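Teaching a Robot by Hand: Questions We Keep Getting

Last changed 2/6/22 by Janelle Dalisay

Does the robot learn by watching me?
No. It records joint positions and camera views while you drive it, and later a program tries to copy the pattern. If you scratch your nose halfway through, that goes in too.

How many demonstrations does a task need?
The Fotow brochure says 14. We have never gotten anything useful out of 14. Our bracket task took 53 before Pentti Hirvonen would let it run without a hand on the stop button, and he still stands close.

Should I move the arm by hand or use the remote rig?
Pushing the arm by hand is fine for big, slow moves. It is poor for fingers. You can't hold two wrists and ten knuckles at once, and your own body ends up in the camera view, which the robot will not have later on. For anything with two hands we use the remote rig and put up with the lag.

Is the lag as small as they claim?
On a quiet network, close to it. In August we shared a switch with the Lu building and the lag was bad enough that Kyung-tae Um threw out a full day of recordings. Check before you start.

Do I need to be an engineer?
No, but you need patience. Iddrisu Sarpong came over from packing and his recordings are cleaner than mine. People who play a lot of video games do well for an hour and then get sloppy.

Can I keep the bad takes?
Mark them and keep them in a separate folder. Some people will tell you that mistakes make the robot tougher. Maybe so. I have yet to see it here, and I have seen a robot learn to drop things.

Why do you use such plain parts?
We need pieces that can take a fall. A part with a hole or an opening also shows you fast whether the grip is any good, as the fingers have to leave it clear.

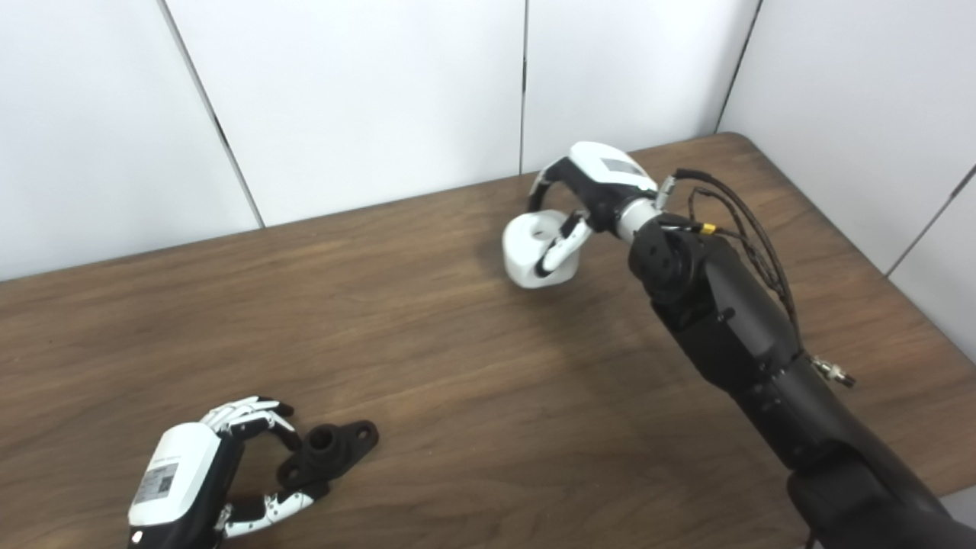

Right hand holding the white piece over the table, left hand open by the black bracket.

Do both hands have to work at the same time?
Not always. A lot of takes have one hand waiting while the other does something. Keep the waiting hand still. Small twitches from a tired operator get copied very faithfully.

Will it work on a different table?
Don't count on it. Ask Chrysanthi Kalogeropoulos for the Hodia test notes before you promise anyone anything.

How long should a session be?
18 takes, then a break. Swap operators after 3 sessions.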